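Phetsri project – demonstration group
Minutes, 26 February 2021
Chair: Parvathi Krishnan
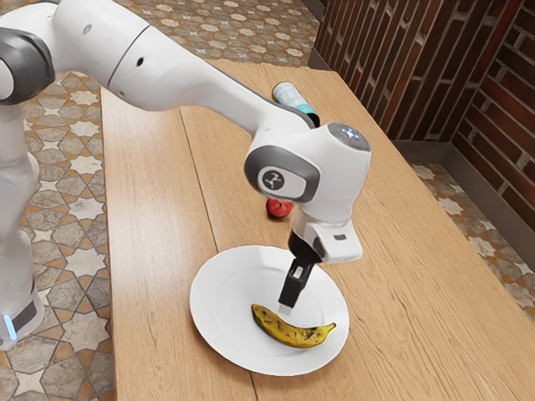

1. Previous minutes
Accepted with one correction: the remote control trials belong under Clirnach, not Gradia.

2. Simulated table, banana task
The group has 68 demonstrations of the arm reaching for the banana on the plate, all driven by remote control in the simulator. Parvathi asked for 90 before training starts. Operators are to bring the fingers down over the banana and pause before opening them. The apple and the can stay on the table as distractors.

3. Operator differences
Two operators approach much faster than the others. Agreed to keep their runs but tag them – no re-recording for now.

4. Teaching by hand
Prundmont will lend its arm for hand-guided sessions. Start moved to September. Wrist turns are still hard to teach this way and need a written procedure.
Action: Gradia to draft.

5. Failed runs
Long discussion, no decision. Failed runs stay in a separate folder until the next meeting.

6. Any other business
Control lag was reported on 9 runs. Clirnach to check the logs.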